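**Sturnorer oven thermometer, dial model**

Tested over six batches of shortbread in a fan-forced oven. The dial reads to 300°C in 10-degree steps. With the oven set to 170°C, the Sturnorer settled at 180°C after 17 minutes, and the second batch browned early at the edges. Dropping the set point corrected the colour.

The hook is short and slips off thicker racks.

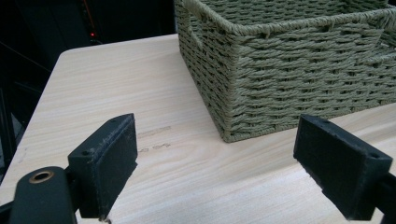

*1 min read*

Markings stayed legible after hand washing. Recommended for biscuits; too coarse for meringue.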